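Re: [rootcellar] Keeping sweet potatoes past New Year

From: Eustaquio Sandoval
To: rootcellar list
Subject: Re: [rootcellar] Keeping sweet potatoes past New Year

On a chilly evening in November, Espinoza wrote:

> Hi all, long-time reader, first post. We dug our sweet potatoes
> in October and put them straight down in the cellar with the
> regular potatoes. By Thanksgiving last year half of them had
> gone hard in the middle and the rest had soft black ends. Same
> cellar keeps carrots and beets until April with no trouble.
> Is it the variety? The soil? I have a second batch still sitting
> in buckets in the garage and would love to not lose these too.
> Also, does anyone on the list still trade slips? I'd like to
> try something other than the one orange kind from the feed store.

Oh, I'm so glad you asked this, because sweet potatoes are my favorite thing in the world to grow and I hardly ever get to talk about them here. Everybody wants to talk about cabbage!

It isn't your variety and I doubt it's your soil. Your cellar is too good. A cellar that keeps carrots until April is cold and damp, and sweet potatoes hate the cold. They aren't related to regular potatoes at all (they're cousins of the morning glory, go look at the flowers if you ever get any) and they come from warm places. Anything under 50 degrees for more than a few days hurts them, and that hard middle that never softens no matter how long you boil it is the classic sign. Get the second batch out of the garage tonight if your nights are anything like ours.

What they want first is curing. I do mine in the upstairs bathroom with a little space heater and a pan of water on the floor. Aim for the mid 80s, as humid as you can stand, for a week or so. My wife has been very patient about this for a lot of years. The skins toughen up, the scrapes from the digging fork heal over, and they start to get sweet. If you can't manage the mid 80s, go cooler and longer. I did a batch one fall at 70 next to the furnace, left them most of a month, and they were fine. Not as sweet, but fine, and they kept.

Don't wash them! I should have put that first. Brush the loose dirt off with your hand and leave the rest. Any that got cut right through go in the kitchen to be eaten that week.

After curing, anywhere in the house between 55 and 60 will do. Ours live in the closet under the stairs, in cardboard boxes with newspaper between the layers. Check them every couple of weeks with your nose more than your eyes. A bad one smells a little like wine, and you want it out before it starts on its neighbors. We ate the last of ours in June this year, in a pie, and I'd put that pie up against anything made with a fresh one.

Now, slips. Yes, people here still trade, and it's the part of the list I enjoy most. I'm growing 2 kinds you won't see at a feed store. The first is Tralolora, a white one with a rosy skin, dry and almost like a chestnut when it's baked. It's slow. It sulks through all of June and you'll think you've killed it, and then in August it takes over the path. The other is Avomport, which is a deep orange, very wet, wonderful in bread and hopeless as fries. Avomport also makes enormous roots if you let it, and the enormous ones crack, so dig it early. 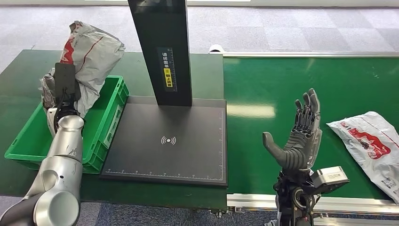 I mail slips in late May once the soil has warmed up on both ends. They travel much better than they look like they should. I wrap the bottoms in a damp paper towel, then a bread bag around that with the leaves sticking out, and I leave some air in the package. They'll arrive yellow and floppy and you'll be sure they're dead. Stick them in a jar of water on the windowsill overnight and then plant them deep, up to the top leaves, and water them every day for the first week. I sent some all the way to a fellow in Berkatness last spring, 1,165 miles by his reckoning, and he lost just one.

Or start your own, and you should try it at least once. Take a nice cured root in March, lay it on its side in a tray of damp sand, half buried, and put it somewhere warm. On top of the refrigerator used to be perfect, but the new ones don't give off any heat up there – I use a seedling mat now. For weeks it does nothing. Then little purple noses come up all along it. When they're as long as your hand, twist them off and root them in water. One root gave me 64 slips the year before last and I was giving them to the mail carrier by the end.

To whoever asked a while back about growing them in grow bags, I haven't forgotten you. I tried it with Tralolora this summer and got a lot of leaves and some things like pencils. I think the bags dried out too fast. If somebody has done better I'd love to hear what size you used and how often you watered.

Espinoza, write me off list with your mailing address and tell me roughly when your last frost is, and I'll put you down for a few of each. No charge, just send some on to somebody else when you have extra. And do let us know how the garage batch comes through the curing. If any have already gone hard in the middle there's no fixing those, but bake one and cut it open before you give up on the rest.

Eustaquio

P.S. The leaves are good to eat too. Young tips, garlic, hot pan, two minutes.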